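Home Guides Backdrops Lighting Spares Contact

Tunden Tabletop Backdrop Guide
Last updated: 28 March 2019
February, by Thaddäus Ortner

4. Hanging the green cloth

This section covers the plain green cloth on a wooden beam. For paper rolls, see section 5. The frame must be assembled and leveled (section 3) before any fabric goes on it.

4.1 Parts and tools

Green cloth, hemmed on all sides
Black fabric panel
Wooden beam, sanded
Spring clips, large and small
Steam iron or hand steamer
Tape measure
Lint roller

Note: Cloths sold under the Fostwood name before the change of supplier have a sewn sleeve along the top hem. Slide these over the beam and skip steps 4 and 5 of 4.3.

4.2 Preparing the cloth

1. Unfold the cloth on a clean floor or a large table and find the care label. The side with the label is the back.
2. Roll the front with the lint roller, working in one direction.
3. Iron from the back on the medium setting. Start at the center and work toward the hems.
4. Let the cloth cool flat before lifting it.
5. If it will not be hung the same day, roll it on a tube. A folded cloth has to be ironed again.

CAUTION: Do not iron the black fabric panel. Use the steamer, and keep the head clear of the surface.

4.3 Fitting the cloth to the beam

1. Check the beam for splinters and old staples. Run a dry rag along all four edges; if it catches, sand the spot.
2. Set the beam in its brackets and tighten both hand screws.
3. Mark the center of the beam and the center of the top hem in pencil.
4. Line up the two marks and place one large clip there.
5. Clip outward from the center, alternating left and right. Leave 200 mm between clips.
6. Let the cloth hang for 4 hours. Most of the remaining creases fall out in this time.
7. Place small clips down each side and pull lightly outward. Stop when the hem is straight. A hem that bows toward the clips has been pulled too far.

CAUTION: Two people are needed for step 2 if the beam is above shoulder height.

Note: Do not use tape on the beam. Adhesive lifts the finish and transfers to the hem.

4.4 Fitting the black panel

The black panel blocks light from above and behind. It is fitted last.

1. Hang the panel from the upper rail with large clips.
2. Bring the lower edge down to the beam. Leave no gap that lets a lamp shine through.
3. Turn on the room lights and look along the beam from both ends. Reposition the clips if light is coming through.
4. Check that the panel does not touch any lamp housing.

WARNING: Keep all fabric at least 100 cm from halogen lamps. Switch the lamps off at the wall before moving a panel.

4.5 Checking the surface

1. Turn on the main lamps and wait until they have reached full brightness.
2. Place the object in its working position and look at the cloth behind it. Small variations in tone are normal. A hard-edged shadow must be removed.
3. If a shadow remains, move the object forward. Move the lamp only if this fails.
4. Check glossy objects for green reflections along the sides. Yellow and orange surfaces show these early.

Shallow, soft folds can be left in place when the background is to be replaced afterward. Sharp creases cannot. If a crease is still visible after step 6 of 4.3, take the cloth down and repeat 4.2; steaming a hung cloth from the front leaves water marks on the heavier weaves.

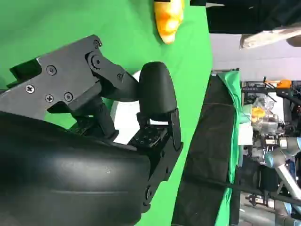 Kornél Katona disagrees with the hanging time in step 6. At Prorurstead the cloths go up the evening before and the side clips are left off until morning, and he reports that very few need a second ironing. He would also put the small clips on the lower corners first. Both methods are acceptable. The time given in 4.3 is the minimum for the standard weight.

4.6 Cleaning and storage

1. Remove the side clips first, then the top clips from the outside in.
2. Shake the cloth outdoors. Do not beat it against the beam.
3. Machine wash at 33 °C or below, without bleach or fabric softener. Wash green cloths separately.
4. Line dry out of direct sun.
5. Roll front side in and tie loosely at both ends. Store the black panel on its own tube.

Note: Nair clips have a rubber pad that hardens with age and can mark the hem. Replace the pads when they no longer give under a fingernail. Pads are listed under Spares.

Continue to section 5, Paper rolls.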